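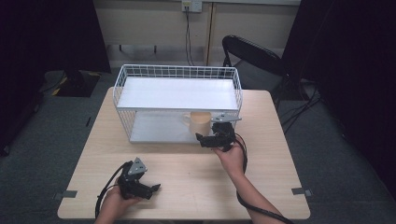

Mug on the lower shelf of the wire rack, right gripper at the opening.

Aug 15, 2019

Segmenting handheld demonstrations without buttons

Most of this week went into the segmenter, the part of Plulusis that takes a continuous two-hand recording and cuts it into pieces a policy can be trained on. The old version required the operator to mark the start and end of each pick by voice, and a second pass by a person to fix the marks. The new version uses only the gripper signals: jaw width and the 6D pose of each hand. It is not finished, but it is good enough to replace the old one on most tasks.

The rule for a pick is simple. A segment opens when the hand enters a region near the shelf and its speed drops below a threshold. It closes when the jaws have settled at a nonzero width and the hand has moved back out of the region. Width alone does not work. People close the jaws part way while approaching, stop, open them again, and go in from a different angle. On the wire rack this happens a lot, because the upper shelf limits how steeply the wrist can come in.

The first real problem was time alignment. The two grippers and the head camera each stamp their own messages, and the offsets between them are not constant. I had been estimating a single offset per recording. Over a long recording the error grows enough that the jaw closing appears several frames before contact in the video. I now fit an offset and a linear drift term for each device, using the cross-correlation of angular velocity against the camera-derived hand motion. The fit runs over a sliding window of 400 samples. Shorter windows lock onto the wrong peak when the hand is nearly still.

The second problem was pose dropout inside the rack. When a gripper goes between the shelves, the tracker loses features or, worse, keeps them and matches the wrong ones. The side grid is a repeating pattern of small squares, and the matcher is happy to shift the whole solution over by one square. The result is a smooth trajectory with a jump in it, and the jump is small enough to pass the velocity check. I tried three fixes:

Tightening the velocity check. This rejected good data from fast movers.

Masking the rack in the feature stage. This works when the rack model is right and fails when someone nudges the rack between takes.

Adding the IMU preintegration residual as a gate on each vision update. This is the one I kept. It costs a little compute and catches nearly all the one-square shifts.

Results on the February set, which has 1,178 recordings with hand-made labels: the new segmenter finds 3,143 pick segments and disagrees with the labels on 24 of them. I went through all 24. Most are regrasps, where the labeler called it one pick and the code called it two. I don't think either answer is wrong, but the training side wants one convention, so regrasps without leaving the region are now merged. The remaining cases are places where the hand pauses outside the region and reaches in from there without slowing down a second time. The speed condition never fires. I have a patch that looks at the direction of motion as well, but it is not merged.

Planner side, briefly. Nusska still treats the compartment as a box with one open face. For a mug this is mostly fine. The handle is a different matter: a handle facing left and a gripper coming in from the right means the approach should target the body of the mug, and the current grasp scorer gives the handle too high a weight regardless of which way it points. I moved the scorer to evaluate in the approach frame. Handle grasps are now penalized when the path to them crosses the body.

Config changes if you pull the branch: region_margin is now in meters, sync.mode defaults to "drift", and the old voice mark parser has moved to the legacy folder. Logs in the Drevex format still load, but the converter has to be rerun to get per-device clocks.

Next is the left hand. At present the two hands are segmented independently, and a handover comes out as two overlapping picks.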